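5.3 Setting up perception for the laundry routine

Welcome back! If you have come straight from 5.2, both arms are calibrated, the cameras are reporting to Beltato, and you are probably eager to see something go into a drum. We will get there, but please take your time over this section. Most of the support mail we get at Flisico about laundry comes back to a step in 5.3 that was done in a hurry, and we say that with sympathy, having hurried through it ourselves more than once.

Before you begin, open the washer door all the way and leave it there. The routine will not open it for you in this release (door handling lives in section 7).

1. In Beltato, open the Scene tab and choose New Opening. Give it a name you will recognize later, such as "washer left."

2. Jog either arm until its wrist camera can see the whole rim of the drum opening, then press Capture Rim. Three or four views from slightly different heights are plenty.

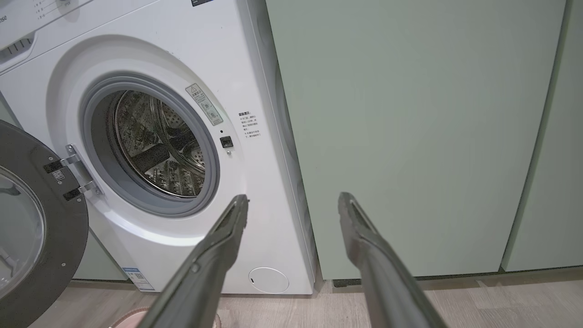 3. Check the fitted ellipse. It should follow the inner lip of the gasket, and the fit score should read 13 or lower. If it has jumped out to some larger curve on the front of the machine, drag the seed point back toward the middle of the drum and press Refit.

4. Press Save Opening. The planner now treats everything inside the ellipse as free to enter and everything outside it as something to stay away from.

Note: Moving the washer even a little means repeating steps 2 through 4. There is no shortcut, I'm afraid, although Zacharopoulos in our planning group is working on one.

5. Go to the Grasp tab and load the profile called Soft Bundle. It closes on the highest fold it can find and stops on motor current, so you don't need to enter a width for each garment.

6. Set Lift Clearance to 47 mm. Smaller values do work with socks and washcloths, but larger items tend to drag on the lip.

7. Run a single pick with Step Mode turned on. The arm will pause in front of the opening and wait for you to press Continue.
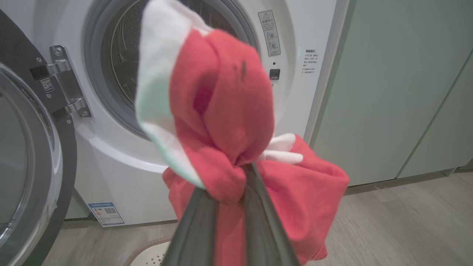

8. While the arm is paused, look at the Bundle Mask overlay. The cloth should be one solid color, and the fingers another. A mask that bleeds into the gasket usually means the exposure is set too high – lower it one notch and press Resegment.

Caution: Keep your hands out of the opening while Step Mode is waiting. Paused is not the same as powered down, and Continue can be pressed from any tablet that is signed in.

9. When you are happy with the mask, turn Step Mode off and save the whole setup as a recipe.

Placing the keep-out volumes 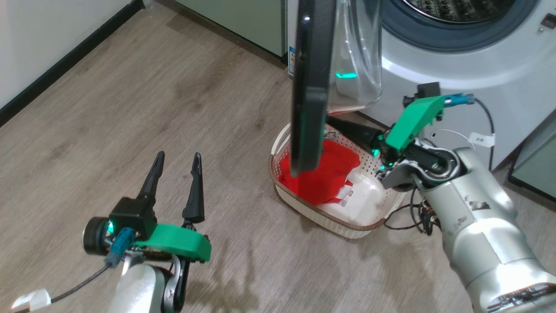

The open door is the obstacle the planner most often gets wrong, and it deserves a keep-out volume of its own. Depth readings through clear glass are unreliable, so a planner left to itself may see the black door frame perfectly well and then try to send an elbow straight through the window. Draw your box around the frame and the full bulge of the glass together. With the basket on the floor under the door, as we have it, stop the bottom of the box above the basket's brown rim, or the planner will refuse every pick and report error 204. Joana Quintela, who wrote the collision checker, suggests adding a second, thinner volume for any cables that loop near the wrist.

Save the volumes with the recipe and run Check Reach. A green result lets you move on to 5.4. Error 761 means one arm has no path around the door, and sliding the basket a little farther out is the first thing to try.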